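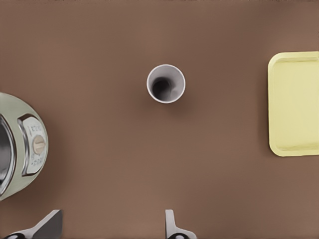 Figure 3. Simulated overhead view used in the cup placement task, with the gripper fingers open.

4.2 Comparison of gripper models in simulation

The second set of trials compared two parallel gripper models, the Stonach and the Idholm, under the same arm controller and with the same camera placement. Each model was run for 720 episodes of a single task, in which a paper cup had to be picked up and set down on a shallow tray. Object positions were drawn again at the start of every episode. In the layout of Figure 3, the white cup stands clear on all sides, the yellow tray lies well to its right, and the green appliance comes closest to the left finger. Layouts of this type were of particular interest to us, as a wide finger opening can bring the hand near a neighbouring object before the cup is reached.

The cup was modelled as a thin-walled body with a low crush threshold. An episode was counted as a success if the cup was upright on the floor of the tray when the time limit of 18 seconds expired. Contact with the appliance did not end an episode, but it was logged and is reported separately in Section 4.4. Both models received colour images only; depth was withheld so that the results could be set beside our earlier work with the Clisex controller.

Across both models, 1,025 episodes met the success criterion. The Stonach model performed better when the cup began near the centre of the table. The Idholm model, whose fingers are narrower at the tip, lost fewer episodes to contact when the starting position was crowded. Most of the remaining failures occurred at release — the cup tipped against the raised lip of the tray and did not recover.

Two limits should be noted. The friction values for the fingers were taken from bench measurements at the Oosthuizen laboratory and were held fixed throughout, although wear would be expected to alter them in practice. The tabletop was also kept to one plain brown finish, and we have not yet tested whether the controller behaves the same way over patterned surfaces. A further round of trials with varied finishes is planned for May.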